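The shop on Darkdale Road locked its front door at nine, but members had a code for the side. Hubert Bednarek had been a member since February and had used the code almost every night.

His bench was at the back, past the lathe. He had paid for the arms in three payments, 3,830 dollars altogether, and told his daughter it was less. The rest he had built himself: the walls, the beam that held both bases, the rack along the front. He had run the purple cable twice. The first time it snagged on an elbow and pulled out a connector.

The ties had belonged to his brother Joly. There were 105 of them. Joly had sold insurance for Deralska and wore a different one each day, and when he died his wife put them all in a trunk and gave the trunk to Hubert.

"You like sorting things," she said.

He did not. He liked building things that sorted. So he wrote the job down on the back of an envelope — pick up a tie, roll it, put it in the green box — and started the program.

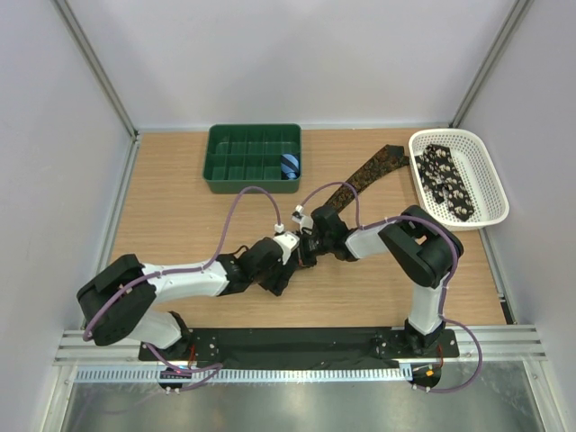 Hubert's bench, with one tie rolled and two to go.

The blue one was in its compartment. Hubert remembered it from a wedding. The brown one lay across the table, and the arms had come together in front of it with their grippers nearly touching. He kept his thumb on the stop button.

"Go on," he said.

Nothing moved. He read the log. The left arm was waiting for the right arm, and the right arm was waiting for the left. He had written it that way himself, in two different files, weeks apart.

He and Joly had once gone 50 days without speaking, over a car. Each of them had thought it was the other's turn to call. Their mother finally dialed the number and handed Hubert the phone.

He opened the second file and took out the line that told the right arm to wait. Then he saved it, wrote 1/24/23 in the notebook, and under the date wrote "right goes first."

The coffee from the machine by the door was bad, but he got a cup and brought it back to the bench. He pulled the stool closer and pressed start.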